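December Intake

2021-12-29
By the Grikeo fiction desk

The language school was on the third floor, over a tax office. I got there at noon with my passport, my visa papers and a cashier's check. The woman at the desk took the papers and gave me a test with 163 questions on it.

"Take your time," she said. "Most people leave the last page blank."

I left the last two pages blank. She marked it with a green pen and put me in Level 3, with the people who could order food but could not complain about it.

Our teacher called us by the names of the places we came from, and she asked us to do the same to each other. I was Pirkine. The man next to me was Sampaio. He had been an accountant for 20 years and he kept his verbs in a ledger, one column for the present and one for the past. He did not trust the future tense and gave it no column.

The first week was rooms of the house. We learned faucet, shelf, drawer. For homework we had to stand in our own kitchens and say aloud what we were doing as we did it. I rented a room from a family on Zurby Street, and I waited until they were out.

"I am opening the door," I said. "I am putting the bread in. I am waiting."

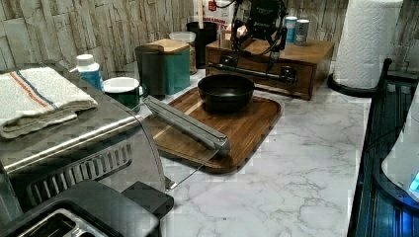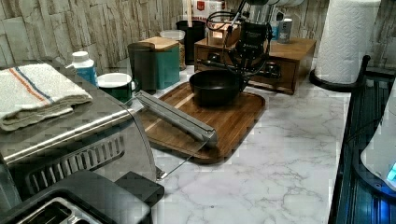
The Second Week

On Monday the teacher asked who had done the homework. Sampaio stood up and read from the ledger. He had boiled an egg, eaten the egg and washed the pan, all in the correct order.

Then it was my turn. I said I had made toast and the toast had burned.

"Had burned," the teacher said. "Good. Who taught you that?"

I said I had heard it from the family on the stairs. They had come home early and stood there listening to me, and the daughter had said it to her mother - the toast had burned before he finished the sentence.

The class laughed, and I understood why they were laughing, and I sat down.

At the break Sampaio opened the ledger to a clean page. He drew a line down the middle and asked me to say it again, slowly. I said it. He wrote it in the left column and blew on the ink.

Contact the fiction desk | © 2021 Grikeo | Back to top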